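Ridged pads or smooth pads for small round fruit?

Kolbrún Riis
Posted Tuesday, May 5, 2020

I'm comparing two sets of finger pads on a hand-held parallel gripper before I order more. One set is flat smooth silicone, the other is ridged. The test items are grocery things: plums, mandarins, apples, carrots. With the smooth pads, anything small and glossy tends to squirt out forward when I close the jaws. The ridged ones hold better, but I'm worried about marks on soft fruit. I have a budget for one type only. I also can't decide if I should log jaw width from the camera or from an encoder. The camera is a wide fisheye mounted on the tool. Has anybody run both pad types on the same items?

3 replies

Petrică Sandu
Ridged. Smooth pads are for boxes.

Yogesh Pant
I ran both in January for a pick and place comparison, 800 grasps per pad type on the same mix of items. Smooth pads dropped 79 and ridged dropped 19. Most of the smooth drops were plums and small tomatoes, and nearly all of them happened in the first second after lifting. On apples there was no difference worth paying for.

Two things changed the numbers more than I expected. First, where you grab. If the pads meet the fruit ahead of its widest point, it slides out forward whatever the surface is. Go in a little deeper and close slowly. Second, dust. Wipe the pads with a damp cloth between sessions and let them dry. Grooves collect fluff from fabric, and after a long session mine were gripping about as well as the smooth set.

Marks were not a problem on firm plums. On ripe ones I got faint lines if I squeezed hard. For the width log I would use the encoder if you have one. Fisheye video works, but you need to calibrate it, and our estimate got worse whenever the arm was moving fast.
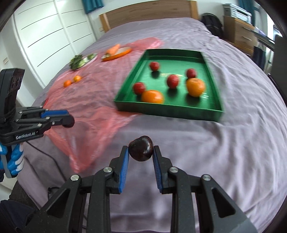 Plum held between the ridged pads, other fruit in the tray behind.

Sânziana Matei
I mostly agree with Yogesh, but I would not pick pads from plums alone. Try the carrot too. Long items rotate in the jaws when you lift them off center, and in my tests ridges running across the finger did less to stop that than I hoped. A softer pad did more. If your supplier sells the ridged type in two hardnesses, get one pair of each first and swap them between runs.

Also keep the two pad types on separate tools if you have two. I used to change pads on a single tool and kept losing the zero on the jaw width, so half my log had to be thrown out.

Kolbrún Riis
Thanks, all. The depth of the grab was part of my problem. I repeated the plums with the smooth pads further in and got fewer drops, but still more than with the ridged set. I'm ordering ridged in the softer grade and will use the encoder for width. I'll post the carrot results under this thread when I have them.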